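4.3 Comparing the head camera against a human fold

Do this section before you let either gripper near fabric. The Trellach two-finger gripper and the Prulik soft gripper are both sold as "cloth ready." Treat that as a claim to be tested on your own floor, with your own cloth.

1. Mount the camera at head height, tilted down until both hands stay in view through the whole fold.

2. Set exposure to manual. Auto exposure hunts on shiny floors, and the Elen controller logs every hunt as a dropped frame.

3. Pick one small cloth in a dark color. Fold it by hand on the floor and record the run.

4. Stop at the point where both hands hold the top edge. Save that view as your reference. 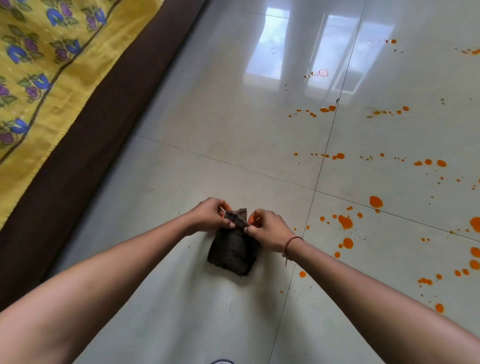

Fig. 4-3. Reference view: both hands at the top edge of the folded cloth, on glossy tile.

5. Open the reference in the Mateos viewer and run edge detection. Check the result by eye. The viewer will report a confident outline whether or not it has found the cloth.

6. Look for false edges along grout lines, window reflections and spots on the tile. Mask them one at a time and run detection again after each mask.

7. Repeat with each gripper in place of the hands. Keep the same cloth and the same light.

NOTE: Our test set held 1,295 runs. The vendor sheet for the Prulik quotes 3,251, but it doesn't say what surface they were done on, so we don't use that figure for anything.

NOTE: Fingertips that nearly touch are easy for a person. Two grippers at that distance may trip the collision guard — widen the grasp points before you blame the planner.

CAUTION: Do not switch off the collision guard to copy the human grip. Keep your hands clear whenever the arms are powered.

If the two grippers score within a few points of each other, call it a tie and go on to 4.4.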